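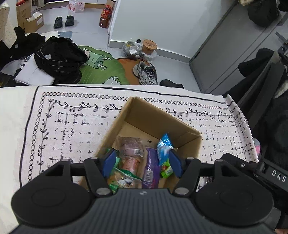 Todos os anos, quando chega março e as tardes começam a encurtar, eu monto a caixa de lanches da casa. É uma mania que herdei da minha mãe, que guardava biscoito em lata de tinta lavada (lavadíssima, ela jurava!), e que foi ficando comigo a cada mudança, até aqui em Cloltley, onde o armário da cozinha é tão estreito que mal cabe o arroz.

A minha é de papelão pardo, bem simples, e gosto de enchê-la no chão, com um pano branco estampado por baixo, sem pressa nenhuma. Vai de tudo um pouco: o pacote roxo comprido, o azul brilhante que fica em pé lá no fundo, o saquinho transparente e verde, mais um cilindro rosado que o pessoal aqui disputa. Os compridos eu ponho de pé, senão somem debaixo dos outros e só reaparecem em agosto.

Compro quase tudo na mercearia Insaurralde, que fica a 14 quadras de casa, uma caminhada boa quando não chove. Gastei 178 desta vez, contando o café, e voltei com os braços doendo e muito contente. Ainda sobrou um pedaço do fundo à mostra, e estou na dúvida entre castanhas e mais uns biscoitos de gengibre. Acho que vou de gengibre.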